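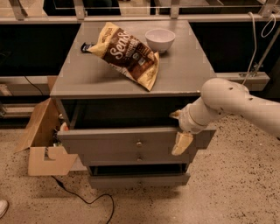
According to the pharmacy in Brarton, my hay fever tablets are now "a special order", and would I mind waiting until April. I pointed out that my nose would rather not. The discount card from Ginusum knocks the price down, but only if you buy 90 at once, and the box comes to 83 pounds before they've found the card on the system. I filled in the form anyway. It asked for my reference number, which is 759, and then for proof that I have a nose doctor. I'm still looking for the letter.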